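Progress report to the Rendis fund, 25th March
Prepared by Noelia Olmedo, Manzano training apartment

In this period the two-arm robot practiced the wardrobe and lounge tasks of our housekeeping staff. We recorded 334 attempts, and 107 of them needed help from a person. This is still more than we promised in November. 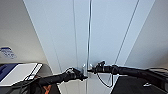
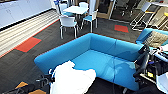
Cloth task at the blue sofa.

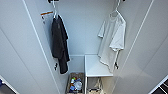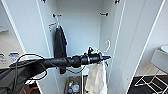 Bag task at the open wardrobe.

The 16 housekeepers now work with the robot in pairs. One gives the task and the other checks the result. They bend less, but they wait more, and several told me that the waiting makes them tired in a different way. Baltasar Aranda has changed the shift plan, so each pair stays with the robot for only half of the shift — the other half is normal room work.

No position was reduced. We ask the fund to approve two more training days for the staff before the next period.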